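Clurkance Ground Power Trolley GP36

Ground handling equipment / Power and starting / GP36

The GP36 is a towable battery trolley that supplies 28 volt DC power to light aircraft and helicopters on the ground. It is used for engine starting, avionics checks, database loading and routine maintenance where running the aircraft's own battery would flatten it. The trolley is assembled at our Skuscombe works and is supplied ready to use, with the output cable fitted.

Most GP36 trolleys go to flying schools, small charter operators and maintenance shops. It is light enough for one person to pull across a level apron by hand, and the drawbar also takes a standard pin hitch for use behind a tug or a quad bike.

What you get

Trolley with battery pack, drawbar and parking brake
Output cable with three-pin aircraft plug
Mains charging lead
Rain cover
Printed handbook and test certificate

Output and charging

Output is regulated and comes on only when the plug is seated and the operator presses the supply button. If the plug works loose, the supply drops out and has to be switched on again at the panel. The panel shows voltage, current and remaining charge, and the figures can be read in sunlight. A separate lamp shows when the pack is too cold to start an engine. Maintenance power can still be drawn in this state.

The pack charges from an ordinary mains socket. An overnight charge will bring it back from empty. The trolley can be left plugged in between jobs, and we recommend this over winter. Do not tow it with the charging lead connected. 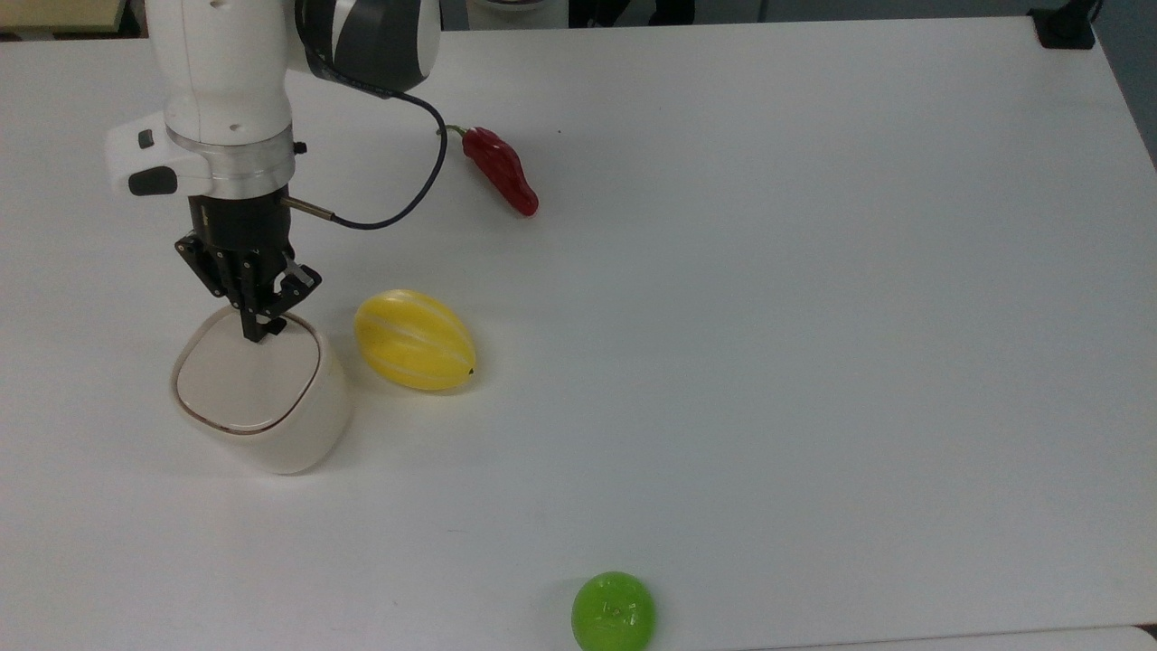

Robotic arm with two-finger gripper over a cup on a white tabletop.

Specification

Nominal output: 28 V DC
Weight with battery: 83 kg
Overall width: 72 cm
Tyres: solid rubber, puncture-proof
Brake: acts when the drawbar is raised
Storage: dry, under cover where possible
Warranty: 3 years on the trolley and electronics, 2 years on the battery pack

Which aircraft will it suit?

Any aircraft with a 28 volt system and a standard three-pin external power socket. Check the flight manual for the maximum current allowed at the socket before first use, and set the limit on the panel to match. The limit is kept in memory when the trolley is switched off, so if you share one trolley between several types, check it each time. For 14 volt aircraft you need the Imrie adaptor lead, sold separately. The adaptor is for maintenance power only and must not be used for starting.

Options and spares

Imrie 14 volt adaptor lead
Extended output cable
Hundent wall bracket for the charging lead
Replacement plug nose
Spare battery pack (trade fitting only)

The plug nose is the part that wears first. A worn nose makes poor contact and runs hot, so look at it whenever you unroll the cable and change it if the pins feel slack. You can do this in the hangar with a screwdriver. Instructions are in the handbook.

Servicing

The trolley should have an annual check of the cable, brake and output. We can do this at Skuscombe, or your own electrical shop can do it using the test sheet at the back of the handbook. Trolleys sent to us before Friday midday are normally looked at the following week. Please remove any adaptor leads before sending, and tie the drawbar upright.

Comment from a customer

"We bought ours in March to replace an old lead-acid set. Easier to move and the screen is clearer. The cable is stiff in cold weather so we ordered the longer one as well." Uriel Nava, line maintenance

Ordering

The GP36 is built to order. Prices depend on cable length and delivery, so please ask for a quotation and tell us which aircraft you operate. Collection from Skuscombe is free. Deliveries come on a pallet and need level access for a pallet truck.

For technical questions about the GP36, ask for Urmila Bajpai in the ground equipment office. Have the serial number ready if you already own a trolley. It is on the plate behind the drawbar.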